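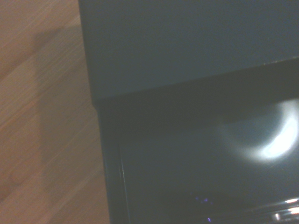

3 min read

Home Money Basics Jobs Games Glossary For Teachers

What Does an Accountant Do?

Every business has money coming in and money going out. A bakery sells rolls and buys flour. A bike shop sells bikes and pays rent. Somebody has to write all of this down and check that it is right. For many businesses, that person is an accountant.

Let's look at a small toy store called Poron, on the main street in a town called Trirkcombe.

Money in

When Poron sells a toy, the money it gets is called income. In February the store sold puzzles, kites and board games. All together, its income for the month was $3000.

That sounds like a lot of money. The owner can't keep all of it, though. The store has bills to pay first.

Money out

The things a business pays for are called expenses. In February, Poron had three:

New toys to put on the shelves: $744
Electricity and heat: $334
Paper bags and tape: $50

Add those up and you get $1128. Now take that away from $3000. The answer is $1872. The money left over after the expenses are paid is called profit.

If the expenses had been bigger than the income, there would be no profit. The store would have made a loss. A business can have a loss one month and be fine the next. Toy stores often sell the most in December, so a slow month in spring may not be a big worry.

Keeping the books

Long ago, shopkeepers wrote down every sale in a big book with lined pages. The book was called a ledger. Most businesses use a computer now, but people still say "keeping the books" when they talk about this work.

Each line in the books has a date, an amount and a few words about what the money was for. When Poron buys tape, the store keeps the receipt — the slip that shows what was bought and how much it cost. The receipt is proof. If someone asks about that line a year later, the answer is easy to find.

Finding mistakes

Suppose the books say a delivery company called Grilari was paid $50, but the bank says $500 left the account. Someone typed a zero too many, or left one out. An accountant compares the books with the bank's list, line by line, until the two match. This is called reconciling. It can take a whole afternoon.

Taxes

Businesses pay part of their money to the government. This is called tax, and it helps pay for things like roads, schools and firefighters. The rules about tax are long, and they change. Accountants read the rules and work out how much a business has to pay and when.

Giving advice

Accountants answer questions, too. Can the store afford a second cash register? Should it open on Sundays? The accountant looks at the numbers from past months and says what might happen. The owner still makes the choice.

Try it yourself

Take a sheet of paper and draw a line down the middle. Write "Money in" on one side and "Money out" on the other. For one month, write down any allowance or birthday money you get and anything you spend. At the end, add up each side and take the smaller number from the bigger one. Count the money in your piggy bank as well — if you started with an empty bank, it should match what you have left.

Words to know

Income: money that comes in
Expense: something a business pays for
Profit: money left after expenses
Loss: when expenses are bigger than income
Ledger: a book or file where money is written down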